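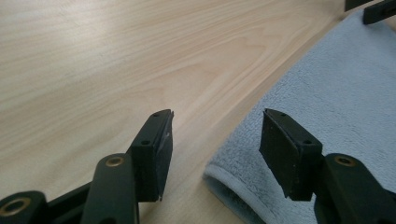
Does a daily quota kill it for you?

tealkettle
2024-01-10
I signed up for Kirsty Halliday's 30 day sketch challenge, one finished drawing a day, posted by midnight. I'm on day nine and I kind of hate drawing now? My sister says push through. Wondering what you all did.

Vostska
I did it in August and made it to the end. Half of mine are junk but I have 30 drawings I wouldn't have otherwise. Day nine was awful for me too, days 12 to 20 were great. Keep going.

fleury_inks
Gonna disagree with Vostska. I quit the same challenge and it took me months to want to pick up a pen again. If you're dreading it, stop. Kirsty isn't coming to your house.

Vostska
Sure, but everybody dreads it sometimes. I dread the gym.

fleury_inks
I quit the gym too lol

drilora46
Somewhere in between for me. I dropped the "finished" part. I set a timer for 38 minutes and whatever is on the page when it beeps is the drawing. Some days that's a shoe with no laces. I also quit posting them, and that helped way more than the timer did - I'd been checking likes before I'd even put my pencils away.

Mine are mostly stuff around the house. Cloth is good practice if you're stuck for a subject, you can get lost in one crease. 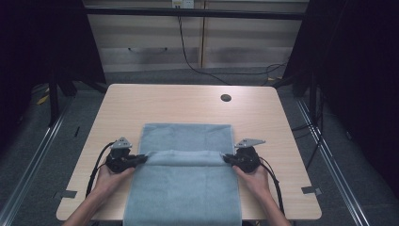
Blue towel, partly folded

tealkettle
Ooh ok, the posting thing might be it. I stayed up till one redoing a teapot so it would look good next to other people's teapots.

mumari
Isn't posting the whole point though? I only stuck with it for the comments. The group thread had 1,183 replies when I did it and I read pretty much all of them.

drilora46
For you, maybe! I'm a chicken.

tealkettle
Going to try a week with the timer and no posting. Skipping tonight though, I'm beat.

Vostska
Boooo. Draw your pillow.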